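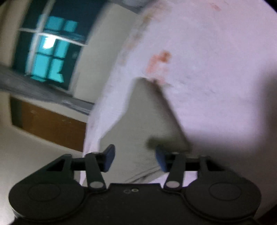

Tuteo Hilfe > Automatisierung > Normen und Arbeitsschutz

Handgeführter Greifer für Aufnahmen: Welche Regeln gelten, was gehört in die Arbeitsanweisung?

Gefragt von Hashini Rathnayake am 13.04.2021
Schlagwörter: Greifer, Arbeitsanweisung, Gefährdungsbeurteilung, Datenaufnahme

Hallo zusammen,

wir nehmen bei uns in Brukach Handgriffe mit einem handgeführten Greifer auf. Eine Person führt das Gerät, die Kamera sitzt daran, und aus den Aufnahmen soll später ein Roboterarm das Aufnehmen und Umlegen von flachem Material lernen. Der Roboter selbst kommt erst im Oktober, den stellt die Firma Cosometti auf. Bis dahin wird nur von Hand gearbeitet. Die Backen werden über die Handkraft geschlossen, einen Motor hat das Gerät nicht.

Bisher gibt es 575 Aufnahmen, gemacht von 5 Leuten, und jeder macht es ein bisschen anders. Der eine fährt mit weit offenen Backen an das Material heran, der andere fast geschlossen. Manche halten an, bevor sie greifen, manche nicht. Unser Sicherheitsbeauftragter möchte jetzt außerdem eine schriftliche Arbeitsanweisung haben und hat gefragt, ob wir unter die Roboternormen fallen.

Meine Fragen:

Gilt für den handgeführten Greifer schon die ISO 10218 oder die ISO/TS 15066, oder erst, wenn der Roboter steht?
Brauchen wir für das Gerät eine CE-Kennzeichnung? Die Halterung haben wir selbst umgebaut.
Was schreibt man sinnvoll in eine Anweisung für die Aufnahmen, damit die Daten hinterher zusammenpassen?
Wie genau muss der Arbeitsplatz dokumentiert werden? Die Unterlage ist nicht mehr neu und hat Flecken.

Danke schon mal.

2 Kommentare zur Frage

Gyamfi: Hängt am Greifer irgendwas mit Netzspannung oder läuft alles über Akku?
Hashini Rathnayake: Nur die Kamera, und die läuft über Akku.

Antwort von nordwerk (als Lösung markiert)

Ich gehe der Reihe nach durch. Rechtsberatung ist das nicht, im Zweifel die zuständige Berufsgenossenschaft anrufen, die geben zu so etwas Auskunft.

Zu den Normen: ISO 10218 Teil 1 und 2 behandeln Industrieroboter und Robotersysteme. Die TS 15066 ergänzt das für den kollaborierenden Betrieb. Ein Greifer, den jemand in der Hand hält, ohne dass ein Roboter beteiligt ist, ist kein Robotersystem. Für die jetzige Phase würde ich die Normen also nicht als anwendbar in die Unterlagen schreiben. Sobald der Arm steht und der Greifer oder ein ähnlicher daran montiert wird, sieht es anders aus. Dann wird die ganze Anwendung beurteilt, mit Greifer, Werkstück und Arbeitsplatz. Klärt jetzt schon schriftlich mit Cosometti, wer als Hersteller der Gesamtanlage auftritt und wer die Risikobeurteilung macht. Das wird gern bis zur Abnahme liegen gelassen.

Zur CE-Kennzeichnung: Die Maschinenrichtlinie 2006/42/EG setzt im Regelfall einen Antrieb voraus, der nicht unmittelbar durch menschliche Kraft erfolgt. Wenn die Backen rein über die Hand bewegt werden, spricht das gegen eine Einstufung als Maschine. Hebezeuge sind ein Sonderfall, aber darum geht es hier nicht. Die Kamera ist ein eigenes Produkt und bringt ihre Kennzeichnung mit. Bei der selbst umgebauten Halterung würde ich festhalten, was geändert wurde und wer es geprüft hat.

Unabhängig davon braucht ihr eine Gefährdungsbeurteilung nach Arbeitsschutzgesetz, denn der Greifer ist ein Arbeitsmittel. Inhaltlich ist das überschaubar: Quetschstellen zwischen Backen und Gelenkarmen, Gewicht und Haltung des Handgelenks, Dauer am Stück, Akku, Stolperstellen am Platz. Die Gelenkarme nicht vergessen. Man denkt an die Backen, aber die zweite Hand hält oft das Material fest und kommt dann neben die Arme. Unterweisung dokumentieren, Unterschrift, Datum.

Für die Arbeitsanweisung hat sich bei uns diese Gliederung bewährt:

Vor der Aufnahme
Backenbeläge ansehen, lose oder verschmutzte Beläge melden.
Gelenke einmal ganz öffnen und schließen, sie müssen leicht laufen.
Linse abwischen.
Material auflegen, Ausgangslage nach Vorlage.

Während der Aufnahme
Mit offenen Backen beginnen, Material dabei im Bild.
Ohne Griff keine Berührung der Unterlage.
Ruhig heranführen, vor dem Schließen kurz anhalten.
Freie Hand nicht zwischen oder neben die Gelenkarme.
Fehlgriffe nicht löschen, sondern im Protokoll als Fehlgriff eintragen.

Nach der Aufnahme
Datei prüfen, Kürzel der ausführenden Person, Material und Unterlage eintragen.
Gerät mit geöffneten Backen ablegen.

Wie weit die Backen am Anfang offen sind, müsst ihr festlegen. Am einfachsten geht das über den Anschlag, dann muss niemand schätzen.

Zum Arbeitsplatz: Auf eurem Foto sieht man rostbraune und orange Verfärbungen auf der hellen Fläche, eine davon direkt vor der Spitze des Materials. Schlimm ist das für die Aufnahme nicht, es gehört aber ins Protokoll. Wenn alle Aufnahmen über derselben Unterlage entstehen, kann es passieren, dass das Modell sich an solchen Stellen orientiert. Also Unterlage kennzeichnen, einmal ohne Material fotografieren und zwischendurch wechseln. Gleiches gilt für das Licht. Auf der rechten Seite liegt ein breiter Schatten, und hinten links spiegelt es an einer Scheibe. Schreibt dazu, ob Lampen an waren.

Die vorhandenen Aufnahmen würde ich behalten und als alten Stand markieren. Nicht mit den neuen mischen, bevor das jemand verglichen hat.

Kommentare

Hashini Rathnayake: Danke, das hilft sehr. Einen Anschlag haben wir bisher nicht, das lässt sich nachrüsten. Wer bei Cosometti die Risikobeurteilung macht, frage ich an.
nordwerk: Lass dir dann auch gleich sagen, welche Unterlagen sie von euch brauchen. Werkstückdaten wollen sie bestimmt haben.

Antwort von Gyamfi

Ergänzung zum Datenschutz, das fehlt oben. Die Kamera schaut am Greifer vorbei in den Raum. Bei euch ist im Hintergrund ein Fensterbereich zu sehen. Je nach Haltung hat man schnell Kollegen oder einen Bildschirm mit drauf. Also vorher aushängen, dass aufgenommen wird, Blickrichtung am Platz festlegen und Betriebsrat einbeziehen, falls vorhanden. Wenn ihr Kürzel der Personen speichert, sind das personenbezogene Daten. Löschfrist eintragen. Die Kürzel dürfen auch nicht für Leistungsvergleiche benutzt werden, das am besten gleich mit in die Vereinbarung schreiben.

Und Pausen. Wir wechseln nach einer halben Stunde die Person, das Handgelenk merkt man sonst am nächsten Tag.

Antwort von kabelbinder_k

CE braucht man immer, wenn man was selber baut. Würde ich gar nicht erst diskutieren.

Kommentare

nordwerk: Stimmt so nicht. Es kommt darauf an, ob das Produkt unter eine Richtlinie fällt, die eine Kennzeichnung vorsieht. Ohne eine solche Grundlage darf man das Zeichen gar nicht anbringen.
kabelbinder_k: Ok, bei uns wurde das anders gesagt.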